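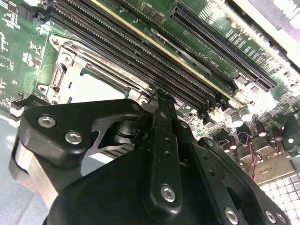 4 minute read

December 1999

I've been meaning to write about the computer evening class since October, when it started, and now the term is over and I've got a mince pie at my elbow and no more excuses. So here it is, all in one go, and you'll have to forgive me if I wander.

The class was held at the old school in Borkell, which for those of you who don't know it is the village two stops past Pavbridge on the bus, the one with the duck pond and the very steep hill. I'd walked past that school for years and never been inside. It has those lovely high windows that let in every draught in the county, and radiators that knock when they warm up, so that you'd think somebody was trying to get in. The chairs are proper school chairs, too, and by the second week I'd learned to bring a cushion.

I went because I wanted to put this page up and keep it going by myself, without ringing my nephew every time I'd lost a comma. What I got was rather more than that. We did begin with letters and typing and saving things where you could find them again, but our tutor was of the old school and didn't think anybody should drive a car without having looked under the bonnet. So one whole evening went on the insides. I now know that the memory goes in those long black slots that sit side by side, and that it lines up one way round only, and that you should touch something metal before you put your hands anywhere near it. I wouldn't say I understand it all, but I'm no longer frightened of the box under the desk, and for a woman who used to unplug the television in a thunderstorm I think that's very good going!

What I really wanted to tell you about, though, is what it's like to be a learner again at my age. I'd forgotten. The last time I sat in a classroom I was being taught shorthand, and I was too young and too cross to enjoy it. This time I enjoyed nearly every minute, even the ones where I was hopeless (and I was hopeless at spreadsheets, I don't mind telling you, I still can't see why the sum has to have an equals sign at the front when everybody knows it goes at the end). There's something very cheering about a room of grown people all being muddled together. Someone's screen would go blank and there'd be a little groan, and the rest of us would lean over to be sympathetic and then go back to our own troubles.

And there was the tea break. I'm convinced that half of what anybody learns at an evening class is learned while the kettle's on. I came away with a recipe for parsnip cake, the name of a good man for gutters, and the news that Jendley has a library again, open mornings only, with a proper local history shelf. I've been over there since and it's smashing. There's a run of old parish magazines which I could have read until they locked me in, and I found my grandmother's entry in the flower show, second prize for sweet peas. I was so pleased I told the lady at the desk, and then I told the bus driver.

The bus was the only hard part, if I'm fair. It got dark earlier and earlier as the weeks went on, and the shelter at Borkell has no seat and half a roof. One night I waited 35 minutes or more in sleet with my notes up my jumper to keep them dry, and I did ask myself what on earth I was doing. But I was back the next week with a flask.

If you've been wondering whether to try something of the kind yourself, do ring up and ask. The new term's list has pottery on it, conversational French, and upholstery, which tempts me because of the blue armchair, although I said that about the blue armchair last year as well. I've put my name down for the second computer course and I'm still thinking about the French.

I shall put the parsnip cake up next time, once I've tried it with less sugar. A very happy Christmas to you all, and do wrap up warm.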